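**Grurna modular workbench, 3-section set**

Page updated Friday, February 17, 2023. Prices and lead times are on the order form.

The Grurna is a height-adjustable workbench sold in sections that bolt together end to end. It is made by Mundora at the Flascombe works and replaces the older fixed-leg bench, which is no longer available except as spare parts. The set described on this page has three sections and comes with one left-hand end frame, one right-hand end frame and two shared middle frames.

Most customers use it for light assembly, repair, packing or teaching. It isn't meant for heavy vice work or for hammering over the middle of a span. If you need that, ask us for the Strömberg frame kit, which takes the same tops but has a welded cross member under each one.

## Tops

Tops are beech-faced board with a hard oil finish, supplied ready oiled. A laminate top is available in pale grey only. Both have a rounded front edge and a square back edge, so they can be pushed flat against a wall.

Cable cut-outs are at the back left of each section. We can leave them out, but tell us before the order goes to the works – they can't be filled afterwards.

Wipe with a damp cloth. Oiled tops should be done again once a year, or sooner in a dry room. Laminate needs nothing.

## Frame and loading

The frame is powder-coated steel, black as standard. Each section will carry 400 kg spread evenly, at any height setting. The highest setting puts the work surface at 102 cm from the floor. Height is set by pins in the legs, and you will need two people to change it once the tops are on.

Feet have screw levellers. On a very uneven floor, set the middle frames first and bring the ends up to meet them.

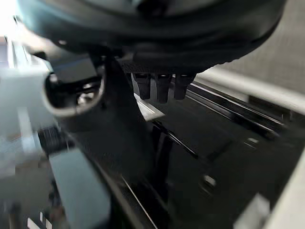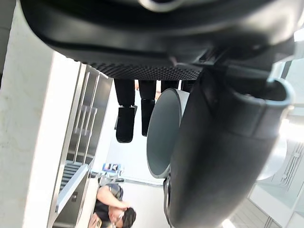
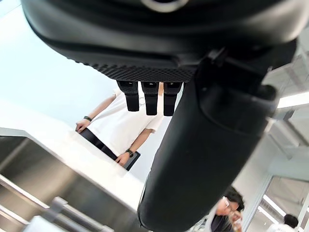
## What is in the delivery

- Three tops, wrapped singly
- End frames and middle frames, flat packed
- Height pins, with two spare
- Joining bolts, washers and a hex key
- Screw levellers, already fitted
- Printed instructions

The back rail, drawer unit and lower shelf are sold separately. The drawer unit fits any section but has to go on before the lower shelf.

## Putting it together

Allow nearly 3 hours for two people. Join the frames loosely, drop the tops on, check that the front edges line up and only then tighten everything. The bolts for the middle frames are longer than those for the ends and come in the bag with the green label.

The instructions were redrawn in January by Tuva Engebretsen. If your copy shows the levellers being fitted last, it is the old version. The bench is the same and the old drawings still work, apart from that step.

## Spares and questions

Pins, bolts and levellers are kept in stock. Replacement tops are made to order, and the oiled ones may be a shade lighter than those you already have – they darken with use.

For loading and layout questions, ask for Ottar Ljungberg. For orders and spares, ask for Aishwarya Kaimal, and have the number from the label inside the left-hand end frame to hand.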